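About Plenent

Plenent develops and tests methods for training robot arms to pick up household objects in clutter, working first in simulation and then on hardware.

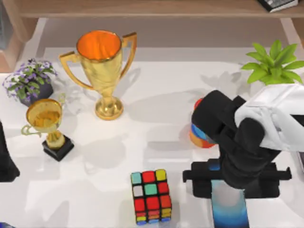 Chalerm Kaewsai asks why we still report simulated results at all, when a policy that scores well on a rendered table can fail on the first real one. The objection is fair, and most of our method is built around it.

Our work

The central problem is selection. A lab training a grasping policy produces dozens of saved checkpoints and can afford to run only a few of them on a real arm. We use simulation to rank those checkpoints. We do not use it to predict the absolute success rate on hardware, and our reports keep the two figures in separate tables.

Each test layout is built from everyday items with awkward shapes or finishes: trophies with curved handles, potted plants, a Rubik's cube, upright cylinders. Glossy and thin-walled objects are kept in the set deliberately. Shadows are rendered, as policies trained under flat lighting tend to place the gripper badly when a shadow crosses the target.

The Zadora protocol

Zadora is our standard evaluation. It consists of 900 simulated trials per checkpoint, spread over 54 layouts. Object positions, light direction and camera height are varied between trials. The target is named in a short text instruction, and a trial counts as a success only if the named object is lifted and held. Knocking over a neighbouring object is logged separately.

In the first full study, 32 checkpoints were ranked in simulation and then run on a physical arm at our Lokholm site. The checkpoint ranked first in simulation was also first on hardware, with a success rate of 69 per cent. Agreement was weaker in the middle of the table, where several checkpoints changed places. Transparent objects were excluded from the study and remain an open problem.

Working with us

The simulation group and the hardware group share one code base and one set of layouts. Partners send us checkpoints and receive a ranked list, the trial logs and the layout files. Žukauskas, our scheduling tool, assigns the runs and stores the random seeds so that any trial can be repeated.

The layout set is revised every April. Earlier versions remain available to partners on request.

Page last revised 16 Mar 2022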